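Email newsletters: the questions I get asked most

I've been sending newsletters for small shops and tradies for years now, first for my own little store and then for anyone who'd let me near their mailing list. These are the questions that land in my inbox over and over, so I've finally put the answers on one page. If yours is missing, write to me and I'll add it!

How often should I send?

Once a fortnight suits most small businesses. Donal Carroll went daily in July (he had a lot of stock to move) and lost 39 subscribers before he eased off. If you've got nothing to say that fortnight, skip it. People forgive a gap much more readily than a boring email.

What time of day works best?

I send at 6.30 in the morning, before people get to work. For cafes I like mid-afternoon. Try two times with half your list each and see what happens, but give it a couple of months before you pick a favourite, as one good result could easily be luck.

How long should a subject line be?

I keep mine under 60 characters, and I put the important word near the front so it survives on a phone screen. "Sheehan winter hours and a new soup" got far more opens than "Some exciting news from all of us", and I wrote both of them, so I can be rude about the second one.

Do I need a fancy template?

Nope. One column, your logo at the top, text big enough to read without glasses, and a button in a colour that stands out. Éabha Noonan at Zudholm sends plain text with a single link and her customers reply to it like it's a letter from a mate, which I'm very jealous of.

How many pictures can I put in?

One or two is plenty. Keep each file small, save it at the width you'll use, and check the email still makes sense with images turned off, because plenty of people read it that way. If you run two together, stack them so they don't shrink to postage stamps on a phone.

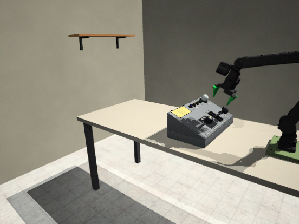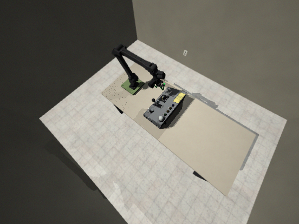
Can I buy a list?

Please don't. Those people never asked to hear from you, they'll mark you as spam, and then your real customers stop getting your emails too. Murray Vachon built his list to 900 with a clipboard on the counter and a sign-up box on his website. It was slow going, but they open what he sends.

Which program do you use?

Elel for my own list and Skustulix for clients who sell online, mostly because it talks to their shop. Use whichever one you can find your way around.

Someone unsubscribed and I'm gutted. What did I do wrong?

Probably nothing! They moved, or their inbox was full. I used to check who'd left every single time and it made me miserable. Now I look once a month, and I only worry if 30 go in one hit.

Will you look over my newsletter?

Yes, happily. Forward me your last two and tell me what you were hoping people would do after reading them. Abbas Shojaei helps me with these when I'm flat out, so you might hear from him first.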